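Can a machine do the wiping down and folding yet, or still no?

Posted by Kinga Katona in Home & Workshop, 472 views

Quick one, typing this on my break. We run a small repair counter, two of us, and the end of day chores eat us alive. Wipe tables, fold cloths, hang them up, put the packing foam away. My boss saw a Telance demo in October and now wants to know if we should wait a year and buy an arm instead of hiring a part timer. I said no way. He says I'm behind the times. Foam sheets are what I'd hand over first, they're light and you can't really break them. 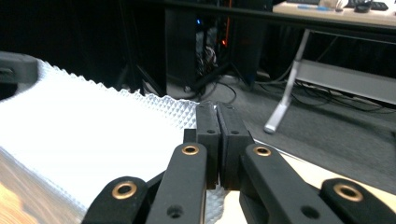
Foam is a bad first pick, Botond Erdős wrote under my post on the other board, go for something stiff with a handle. OK, but half our stuff is soft. Has anyone had one do cloths, for real, not in a video? Budget is not huge. And does it need somebody standing there the whole time?

Botond Erdős
Depends. Boxes and bins, yes, been possible for years. Cloth no. Wait.

Csenge Magyar
Bit more than that. I did 12 weeks on a trial at the Sobczak shop, cleaning rags and towels mostly. What I learnt:

Picking up a cloth is OK. Picking it up by the right edge is where it goes wrong. Flat on the table a thin towel gives the fingers nothing to get under, so it pinches the middle and you get a lump. Two grippers help a lot, one low and one on the top edge, then you've got some tension and the thing has a shape again. 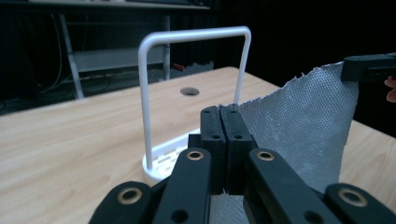

Tension too high and it slips out though. Too low and it sags and you're back to the lump. A person fixes that without thinking, the software has to be shown it over and over. We logged 156 tries at one fold and I'd call almost half of them good enough to put on a shelf. Speed was bad too, I could do a pile by hand while it did one. So yes, somebody stands there.

Wiping a bare flat table is the easy one, if there's nothing on it. There's always something on it.

Piroska Deák
Agree with Csenge on cloth. For Kinga's boss, price up the boring parts also, not just the arm. Mounting, cables, teh time to teach it. Wadness quoted us and setup was the bigger line by far. Also give the thing its own table and keep it the same every day. Mark where it goes. Small stuff like a sponge holder should live in one spot, a few inches over and it can miss. 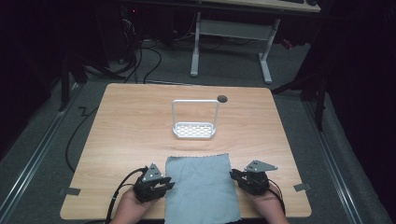
Then start with one job, say laying the cloth out flat, and leave folding for later. If that runs a month with no babysitting, add the next one. I'd still hire the part timer. You can always have them teach it between customers, thats what we ended up doing and it's going ok, slow but ok.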